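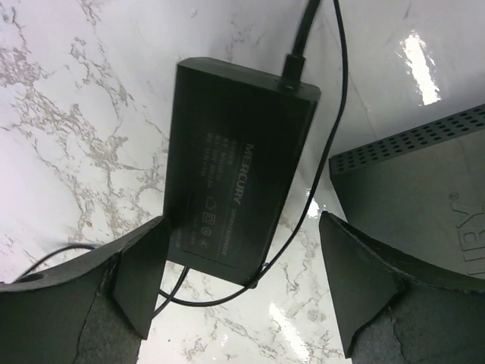
Photo: Sunitz

I'd been in the door two minutes when Hicham Mahrous started complaining about cables. He writes planning software at Sunitz, and a power adapter is (he swears) the rudest thing you can ask an arm to pick up.

"A box stays put in your model," he told me. "A cable goes wherever it likes, and then it's under your finger!"

His planner is called Farouk, and it runs on top of a perception tool named Jundberg. Jundberg guesses where things are, Farouk works out where the fingers should go. I asked which one gets the blame when a grasp goes wrong, and he laughed for quite a while.

Shiny worktops are his other grumble. "You get a glare spot and the depth reading falls to bits. We went through 3405 wrist views and sorted the bad ones by hand. I still dream about marble."

So what changed? Mostly the planner now keeps 13 possible grasps alive until late on, and drops them as the view gets closer – I loved that, it's how I choose a sandwich.

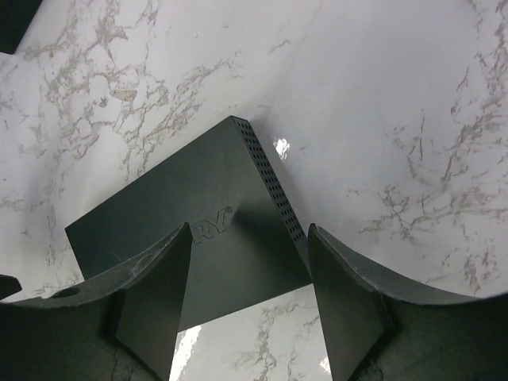
Getting in close

The last stretch is where Hicham gets properly excited. "Your own fingers hide the thing you're after," he said, "so Farouk has to remember the bit it can't see." The team at Isden wants to try the code next, and he's rewriting the logging for them first.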